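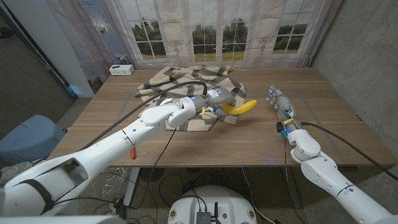 A reader in Tostcombe asks whether the winter change to the Tollanham library loan period applies to items already checked out. It does. Any item on loan as of 13/12/2020 has been extended automatically, and no action is needed on the borrower's part.

The Tollanham Public Library will set out the remaining winter arrangements in this thread. Please read to the end before calling the circulation desk, as the phone line is shared with the Cleltska branch.

Loan periods. Books, audiobooks and bound magazines may be kept for 4 weeks. DVDs remain at one week. Items with a hold placed by another borrower cannot be renewed a second time, and the account page will show the final due date in bold.

Fines. No overdue fines will be charged through the end of January. Charges for lost or badly damaged items still apply. Borrowers who paid a fine this month in error should bring the receipt to the desk or send a copy by email.

Holds. There are 116 holds waiting on the pickup shelves at the main building. Holds are kept for 23 days in place of the usual week. After that they pass to the next borrower on the list.

Pickup. Please have your card number ready when you reach the side entrance on the parking lot side. Staff will bring items to the door. One person may collect for a whole household, provided that each card number is given.
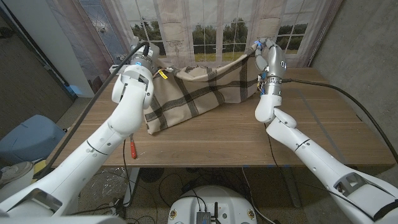
Returns should go in the outside book drop at either building. Please do not leave boxes or sacks of books beside the drop when it is full. It is emptied each morning and again before closing. Returned items are held overnight before they are checked in, so they may stay on your account for a day or two.

Donations. The library is not able to accept donated books this winter. The spring book sale has been postponed and the storage room is full. A new date for the sale will be posted on this account and on the board outside the main entrance.

The Uchida Reading Room remains closed for work on the heating. Local newspapers and town directories normally kept there may be requested by email. Staff can scan up to 4 pages per request at no charge. Larger requests will be answered in the order received.

Bookmobile. The Tostcombe stop moves from the school to the lower end of the church parking lot. The afternoon hours are unchanged. In case of snow, the stop will be canceled by noon and a notice posted here.

Library cards that were due to expire this winter have been renewed until summer. New residents may apply online and will receive a temporary number by email. Proof of address can be shown at the first pickup.

Questions about a particular account should be sent by email or direct message, and card numbers should not be posted in replies.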